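Drawing letters by hand in Fluterbridge

Eyerusalem Dinsa has painted shop signs in Fluterbridge for 22 years. When I visited her on a Sunday morning, she was finishing the name of a bakery, Munteanu, in dark red capitals. She did not stop working when I came in.

"Sit, please, and talk to my back," she said. "The paint is not waiting for us."

She learned the trade from Coralie Hoani, who had a workshop in Tultwood and was known as a strict teacher. In the first winter Dinsa was not allowed to touch a brush. She drew the letter S, only this letter, 100 times a week.

"I hated it very much. But Coralie told me that the S shows everything. If the upper part is too big, the letter falls on its face."
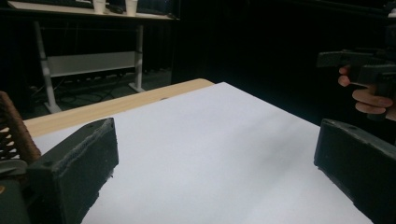 Every sign begins on paper, at full size. Dinsa draws the words with a soft pencil, hangs the sheet on the wall and leaves it there until the next day. Then she makes small holes along the lines and rubs chalk through them onto the board. I asked if a computer would not be faster.

"Faster, yes. I have a computer for the bills. With a pencil I can feel where the space between two letters is wrong, and I correct it before I have a word for it."

A simple sign costs 500 dollars, and gold leaf is more. The orders come mostly from small shops, but last December the Skemura theater asked her for 3 large boards for its entrance. She accepted only after they agreed to wait until spring — in cold weather she does not paint outside.

Hoani is retired now and still comes by to look at the work.

"She looks at the S first," Dinsa said, and went to wash her brushes.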